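## Simulated blocks teach a robot arm when to look again

A group at the Kondis lab in Ostitz has published results from a training method that lets a robot arm decide for itself when its view of a task is too poor to act on. The work was done almost entirely in simulation, and the report and code went online in June.

The method is called Su. It deals with a common problem for arms that carry their camera close to the gripper. As the arm moves in, nearby objects fill more and more of the view and hide the ones behind them. Most trained controllers carry on regardless and act on the last thing they were sure of. Su adds a second, smaller network that scores each camera view for how much of the target is likely to be hidden. If the score is too low, the arm backs off a short way and takes another look before it goes on.

The training data came from 3419 simulated runs on a table of plain coloured blocks. Each run gave the arm one block to pick out and put down in a marked place. The block positions and the camera angle were changed from run to run, and the lab kept the surfaces flat and untextured so that the network would have to rely on outline and overlap - there is no grain, print or shadow detail to help it.

In testing, the lab set up 168 new layouts that had not been used in training. The same controller was run on all of them with and without the extra network. Without it, the arm completed 66 per cent of the layouts. With it, the arm failed on only 16 of the 168. Most of those failures were in tight clusters, where backing off did not open up a better view and the arm repeated the same short move until the time limit.

The gain has a price. Runs with Su took longer, as each second look costs time, and the report says the method would not suit a fast sorting line in its present form.

Crowded close-up views were the hardest to score. A large block near the camera can cover most of a second one and leave only a rim or a corner of a third.

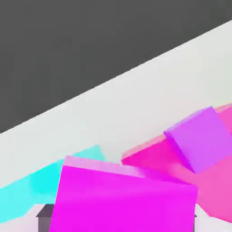 The lab found that the network did better on such views when it was given the two previous camera views as well as the current one, and the released version works this way. Giving it more than two made little difference.

A trial on a real arm is planned at Ididport, where the lab shares a workshop. The first tests there will use painted blocks in the same range of colours, with household objects to follow if the scores hold up under ordinary lighting. The simulated layouts are included with the code, along with the full list of failed runs.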